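Prurkwood House: Shared Rooms Gallery
Cups and Drinking Vessels

Introduction

Prurkwood House provides shared accommodation for residents on short and medium stays. The gallery pages record the everyday contents of the shared rooms, so that new residents may see what is in use before they arrive and former residents may keep in touch with the house. The present page concerns cups. It was compiled in August by Halyna Vasylenko of the Residents' Office, with notes by Graciela Acuña.

Earlier pages in the series dealt with bed linen, the Horobets reading room and the bicycle store. The complete gallery holds 1,183 entries and may be consulted at the front desk on request. Residents who would like a print of any entry should quote the page title and their room number.

The table and the open shelves

Four cups of different kinds lie on their sides on the patterned tablecloth: an orange and white paper cup, a taupe tumbler, a light pink bottle-shaped cup and a white cup with a design of green leaves. The wood-grain shelving behind the table holds toiletries and small household items, with a roll of paper towel on the lower shelf.
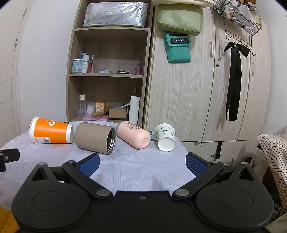

Pale cloth, leaves and flowers

The second entry concerns the same table covering, a pale cloth with fine diagonal lines running in several directions. The pattern on the small white cup at the end of the row includes purplish flowers among its green leaves. The orange paper cup is the largest of the group and carries a printed label with a QR code.

Residents are reminded that cups brought in from outside are welcome in all shared rooms. The house does not issue tumblers or bottles of its own. Ceramic cups and mugs may be borrowed from the Atwood kitchen on the ground floor, to a limit of 2 per resident, and should be returned by 7 in the evening.
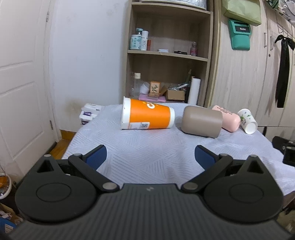 Paper cups are collected separately from other paper waste. They should be emptied and placed in the container beside the kitchen door, with lids removed. Tumblers and bottles left in a shared room overnight are taken to the front desk and kept there for 4 weeks. Marta Dovhaniuk holds the list of items awaiting collection and can be reached through the Residents' Office during opening hours. Items that carry a name are returned directly to the resident's pigeonhole.

Contributions to the gallery

Entries for the next page, on trays and serving dishes, are being received by Imre Jakab. Each entry should state the room and give a line or two on the items shown. The office reserves the right to shorten notes before publication.

Related pages: Bed Linen; The Horobets Reading Room; The Bicycle Store.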